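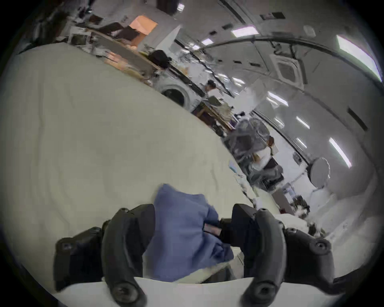 Briltov live at the Calow — anyone else there?

slowhand_rae
Saw them Friday. Openers were Jia, two people with a drum machine and one guitar, and they played five songs. Briltov did 50 minutes and no encore. The new songs are slower, with long intros and a lot of reverb on the vocals. I liked them more than the old ones. Sound was muddy near the bar.

tapehiss
I was up front and the vocals were buried there too. Disagree on the new songs. Four in a row at the same tempo killed the room, and people were talking through the quiet parts.

slowhand_rae
People talk at every show there. The third one builds to something if you give it time.

monoboy
Jia were the better band. Bought their tape.

tapehiss
How much was it?

monoboy
Don't remember. Less than the shirts.

kelp_forest
Saw the same tour in Prirnham in June and they opened with the fast stuff, then went into the slow set. Worked a lot better in that order. There were only around 40 of us and it was still louder than the Calow.

slowhand_rae
Would have liked to hear that. Did they play the one with the organ?

kelp_forest
Yes, second to last. The bass player sang it.

tapehiss
They skipped it Friday. I'd trade any two of the new ones for it. I'll still buy the record — the drumming was good all night.

monoboy
Does anyone have the set list? I left before the last song to get my bus.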